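4. Where one blue-green stops and the next begins

4.1 The trouble with teal

Of all the colour words in our material, teal gave us the most pleasure and the most work. Almost every speaker used it and almost every speaker was sure of it, yet when we laid their answers side by side the word wandered over a huge stretch of ground. For one person it was a dark, greenish colour, close to the neck of a duck. For another it was the bright door of a beach hut. A third used it for anything between blue and green that she would not paint a bedroom.

Earlier sections dealt with words that have a firm centre and soft edges, such as navy. Navy behaves very well. People disagree about where it gives way to plain blue, but show them the middle of the range and they all say the same thing. We had expected teal to work in the same way, and were delighted to find that it doesn't. It seems to have at least two centres, a deep one and a paler one, and most speakers hold firmly to one of them without suspecting that the other exists.

The replies came from two lists. The first, which we call the home list, holds 3,000 descriptions of walls, curtains, crockery, coats and worktops, all written by people talking about things they own or use. The second, the trade list, holds 3,000 entries taken from paint cards and fabric books, among them the full Bristineo range and the older Viklund cards that Siv Lie had kept since her years behind a paint counter. The two lists are the same length by design, so that a word's place in one can be set directly against its place in the other.

Teal is far more at home in the first list than in the second. The trade is shy of it. Paint makers like a name that nobody else has, and so the trade list is full of lagoons, harbours, kingfishers and rainy afternoons, with plain teal tucked away near the back if it is there at all. People in their own kitchens have no such worries. They say teal, or "a sort of teal", or, very often, teal-blue.

4.2 Joined words on large, flat surfaces

That last form deserves a closer look. Joined words such as teal-blue, blue-green and grey-green are often treated in the literature as a kind of dithering, as if the speaker had failed to choose. Our speakers were choosing with great care. The second half of the word carries the main claim and the first half trims it, so that a teal-blue is a blue that has been pulled some way towards green. When we read such phrases back to their authors and swapped the halves round, they objected at once. "No, no, blue-teal would be a different tablecloth," as one of them put it.

Joined words turn up most often for large, flat, evenly coloured things: tabletops, doors, floors, the sides of cupboards. On a scarf or a cup the eye has folds, shine and pattern to deal with, and a single word does the job. A tabletop gives the colour plenty of room, and people respond by being more exact.

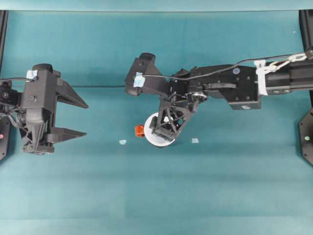 Figure 4. A teal-blue tabletop, with a slightly paler band across the upper part of the surface.

Surfaces like the one in Figure 4 raise a second question that we had not planned for. When a surface carries a paler band of its own colour, do speakers give it one name or two? We put this to 12 speakers in long interviews, held over tea on Saturday mornings and led by Styliani Gkikas, who has a gift for getting people to talk about their furniture. The speakers were asked about banded and unbanded surfaces in mixed order, and were free to say as much or as little as they liked.

Nine of them used a single name for a banded surface and mentioned the band afterwards, as something that had happened to the colour: "teal-blue, going lighter". The rest gave two names from the start, and each of those speakers had worked with cloth or paint. The group is small and we would not wish to lean on it too hard, but the split was a lovely thing to hear. It suggests that people with a trade in their hands hear a pale band as a second colour, while everyone else hears it as the same colour in a different mood.

The wording of the single-name answers is worth noting too. Speakers reached for verbs of movement - going, fading, running, creeping - where we had expected adjectives. "Lighter" hardly ever stood by itself. It came with a verb in front of it or with a direction behind it, as in "lighter towards the window end". We found nothing of the kind in the trade list, where a paler version of a colour is always a separate product with a separate name.

4.3 Does the deep centre belong to older speakers?

A tempting account would give the deep teal to older speakers and the paler one to younger ones. We tested this on the home list with the Restero sorting tool, grouping the descriptions by the age each writer had given. The tendency is there, but it is weak, and it vanishes among writers who sew. Dressmakers of every age keep to the deep teal. Sewing thread may be the reason, for thread colours change slowly and a reel can sit in a tin for decades, still wearing its paper label.

One further group broke the pattern. Writers who had recently chosen a kitchen used teal for the paler colour whatever their age, and several of them noted that they had "always thought of it as darker" before they went shopping. A word can move within one person's lifetime, then, and a morning with a handful of sample cards may be enough to move it. We return to these writers in Section 6, where their older and newer descriptions are compared line by line.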